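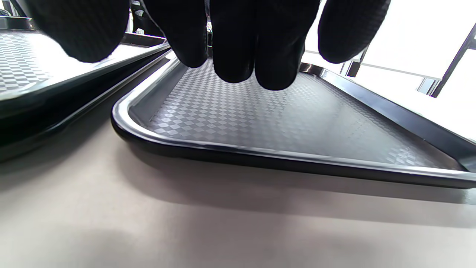
Black serving tray with diamond-pattern floor; knitted glove.

Clurero Tray Station
Bench unit for sorting and stacking serving trays
Supplied by Betard. Page revised 17th May.

The Clurero takes over the repeat lifting at a tray return. Staff keep the jobs that need judgement: checking rims, pulling damaged trays and clearing jams. One operator can look after two units.

Tray type: rectangular, raised rim, patterned or smooth floor
Infeed stack: up to 11 trays
Unit mass: 295 kg with base
Bench width required: 1000 mm
Training: 6 hours per operator

Glossy rims reflect daylight and can upset edge detection. Fit the unit side-on to windows where the room allows, and run the light check again if benches are moved.
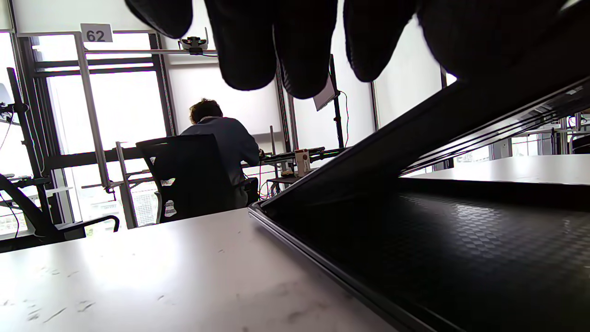

Jobs are set up from any laptop on the site network. The operator picks a tray type, confirms the stack height and starts the run. Settings are held on the unit, so the laptop can be taken away once the run has begun. Changes to speed need a supervisor login.

At Wavwood, shift lead Glenys Owen moved her staff to a rota of one hour at the unit and one hour on inspection. Lifting by hand is now limited to rejected trays and end-of-shift clearing. Job grades were left as they were.

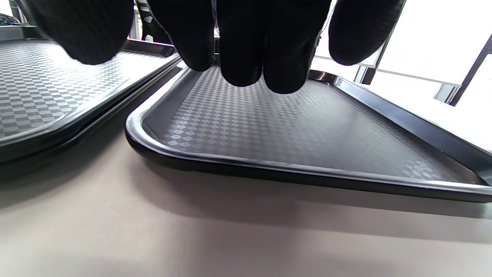

Trays on a pale tabletop, raised rims and patterned floors.

Spares: grip pads, rim guides, infeed stops. Order by unit serial number.
Site surveys and operator training: Cledwyn Vaughan, Betard. Next training dates are in September.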